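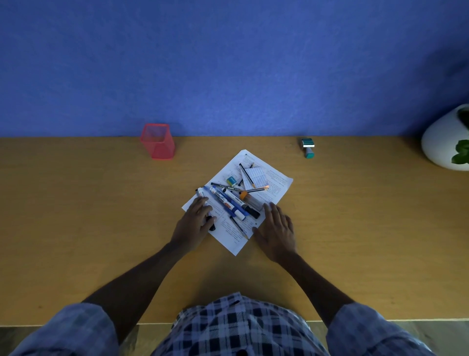 The Skalten kit is sold as a teaching package for small pick-and-sort tasks. It consists of a head-mounted camera, a labeling program and a two-finger gripper arm, and our group reviewed it over one term for the applied automation course. The task chosen was desk clearing: pens, pencils and markers go into a mesh pen holder, and paper stays where it is. The hard part for the labeling program is the overlap, with an eraser in a blue and yellow sleeve, slim pens and thicker markers all lying on one printed sheet, and a hand closed over the white marker with the red band. A mesh holder adds its own trouble – the background shows through the sides and the depth estimate drops out there.

2. Method

Heloísa Pimentel and Montri Nakpan recorded 408 demonstrations with the default settings. Labels were corrected by hand by Jussara Godoy. We then trained the supplied model without changes and ran 23 trials with the arm, using the same classes of object.

3. Results

Of the 23 trials, 19 ended with every writing tool in the holder. In 2 trials the gripper picked up the paper together with a thin pencil. The remaining 2 were stopped by the force limit.

4. Remarks on the product

Setup is well documented, except for camera calibration, where the manual refers to a menu that our version lacks. Export works only to the vendor's own format – we wrote a converter, listed in Appendix B. The gripper pads wore quickly and should be ordered as spares with the kit.

Supervisor: Neusa Cavalcanti
Submitted 5 April 2022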